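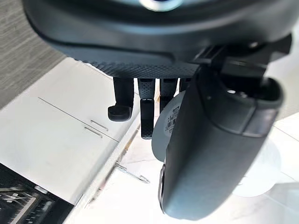
Wrist camera view over the white panel, with a paper clip near the bottom.

Section 4. Teaching a Task by Remote Control

By the time you reach this section you should have the base station paired, both arms homed, and the emergency stop within reach of whoever is going to be sitting in the operator's chair. If any of that is still waiting to be done, please go back to Section 3 and take your time with it. The rest of us will still be here!

Teaching with the Hulell controller is a lot like helping a friend learn their way around your kitchen. You do the job yourself, through the robot's hands, and Hulell keeps a record of how the joints moved and what the cameras saw. One pass through a task is called a demonstration. A group of demonstrations of the same task is called a lesson, and a lesson is what you will eventually send off for training.

4.1 Before you put the gloves on

1. Pick one task and write it down in a single plain sentence. "Pick up the plate and put it in the dishwasher" is a fine one. "Tidy the kitchen" is really a dozen tasks wearing one coat, and you will be happier if you split it up.

2. Open the Views page and check that you have a live picture from the head camera and from each wrist camera. Wipe the wrist lenses with the gray cloth from the accessory pouch. They sit close to the work and pick up fingerprints.

3. Look at the wrist view with the hand above a small object, such as a paper clip. If you can make out its shape, focus is good enough. If it is a smudge, turn to Section 7.2.

4. Start a new lesson, type in your sentence, and choose a operator name from the list. Everyone who teaches should have their own name there, even in a household of two, as hand sizes are stored with it.

5. Put on the gloves, left one first, and hold both hands flat until the two bars on the screen turn green.

Note: If the left bar stays amber, loosen the wrist strap by one notch and try again. Elba Barrientos, who answers most of our support mail from the Jatorano office, would like it known that this one small thing takes care of a great many letters.

4.2 Lifting and holding a mug

We like to begin people on a mug. It has a handle, it has a rim, it can be held from the side or from underneath, and it forgives a grip that isn't quite centered. Use an empty one for all of your early demonstrations.

1. Bring the hand in slowly with the fingers open. Speed is scaled down to 46 percent in a new lesson, so the robot will trail behind you a little. Let it catch up before you close your fingers.

2. Close around the lower half of the mug. Stop as soon as the grip light comes on, and don't go on squeezing.

3. Raise the mug straight up until it clears anything standing near it, then bring it in front of the body where the head camera has a good look at it.

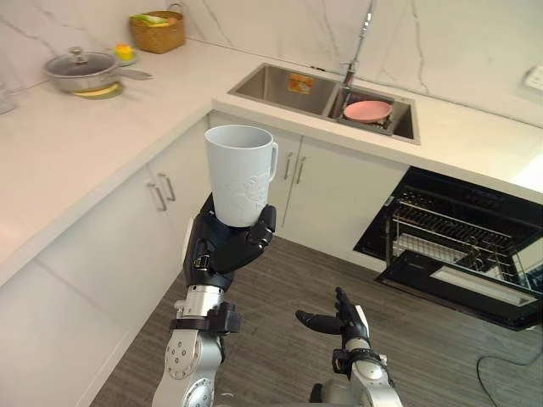 4. With the mug held steady, bring the other hand up, palm upward and fingers open. Keep it a little lower than the first hand. This is the waiting position, and it is where every hand-to-hand pass in this guide begins.

5. Hold still for a slow count of three. The pause feels silly the first few times, but it gives the software a clean place to divide the demonstration into steps, and you'll be glad of it when you come to edit.

6. Make the pass, or set the mug down again if that's what your sentence says. Press the left pedal to save, or the right pedal to throw the attempt away.

Caution: Do not reach into the work area to straighten a mug while the gloves are live. Press the pause bar, wait for the tone, and then go in. If two people are working together, the one in the chair should say "paused" out loud, and the other should wait to hear it.

4.3 Picking up a plate from the sink

Plates are harder. A plate lying flat gives the fingers very little to get under, so for a first lesson lean it slightly, with one side of the rim raised toward the hand you mean to use. Leave the basin dry for now. You can save water and suds for later lessons, once the motion feels natural to you.

1. Stand the robot facing the counter, close enough that the arm reaches the basin without straightening all the way. An elbow that is nearly straight will shake, and the shake gets recorded along with everything else.

2. Lower the arm you aren't using and let it hang beside the body. Lock it with the thumb switch.

3. Tip the head down until the whole basin is in view.

4. Come across the counter with the wrist low, and bring the fingertips to the raised side of the rim.

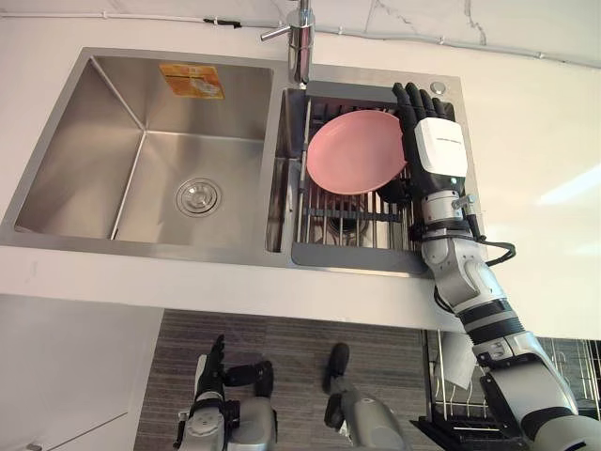
5. Curl the fingers over the rim and bring the thumb in to meet them. Feel for the buzz in the glove. A short buzz is contact, and a long one means you are pressing harder than you need to.

6. Lift the near side first, then the whole plate. Keep clear of the faucet as you come up - it is easy to forget when your eyes are on the plate.

Caution: Check that the arm cable has slack before each lift. If it pulls tight, you will see message 848 and the arm will hold where it is. Support the plate, press pause, and free the cable by hand.

Save each good attempt as before. Move the plate a little between attempts, and turn it now and then.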